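Tips > Home Shrine > Cleaning and Care

Keeping a home altar clean without wrecking it

5 January 2021
By Vira Zinchenko

I have kept a small altar at home for 13 years, and I have read a lot of advice on looking after one. Much of it I don't believe. A shop in Orellana once tried to sell me a "blessed" brass polish for three times the price of the ordinary kind. I bought the ordinary kind.

Water bowls first. The spots are minerals from hard water, and no special cloth will stop them. Wipe the bowls every evening when you empty them and most of the trouble goes away. For old spots, use a little white vinegar in warm water, then rinse well. I've seen people swear by toothpaste – it scratches. Leave it in the bathroom.

Stack the bowls upside down once they are dry. Some guides want a sheet of silk between each one. Paper towel does the same job.
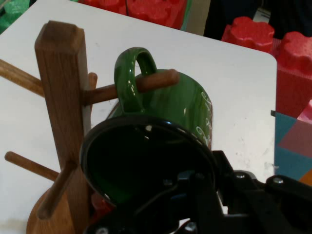
Green mug on a wooden mug tree.

Lamps and candles cause most of the damage I get asked about. "Smokeless" is a word on a box. I tried 4 brands last May and every one left soot on the wall behind the shelf. Trim the wick short, keep it out of drafts, and never leave it burning when you go out, whatever the label says about self-extinguishing.

Wax on an altar cloth: let it harden, lift off what you can with a spoon, then put plain paper over the rest and press with a warm iron. This works on cotton. On silk brocade I would not risk it, though plenty of websites will tell you to.

Painted statues should be dusted with a soft, dry brush and nothing else. No oil, no spray, no damp cloth "just for the face." Gold paint comes off far more easily than you'd think.

Incense ash can go on the garden in small amounts. I doubt it does the roses any good.

Related tips
Getting candle smoke off a painted wall
Washing old prayer cloths by hand
Are beeswax candles worth the money?
Storing incense in a damp house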